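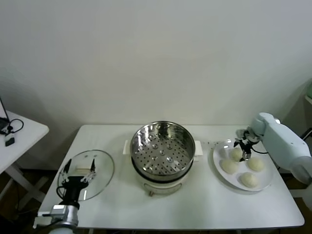 I bought the Clokberg silicone scar sheets in April, three weeks after my hernia repair, when the surgeon was satisfied that the wound had closed. Each sheet is trimmed to length, worn overnight and washed in the morning with plain soap. The instructions forbid heat of any kind, so an electric steamer with a perforated steel basket, like the one on the white table, is no use for cleaning them. Mine dried on a saucer.

Adhesion is good on flat skin and poor near the groin crease, where the lower edge lifts when I sit. Paper tape over that edge fixes it – at the cost of some redness. The Gredidwood sheets I tried first were thinner and tore at the corner.

After 30 nights the scar was flatter and itched less. The colour had not changed. Some of this would have happened anyway, and I have no untreated scar to compare it with.

Eskil Torvik asked in the comments whether they can be worn under a truss. I managed it for an hour, then the sheet rolled. I would buy them again, in the wider size.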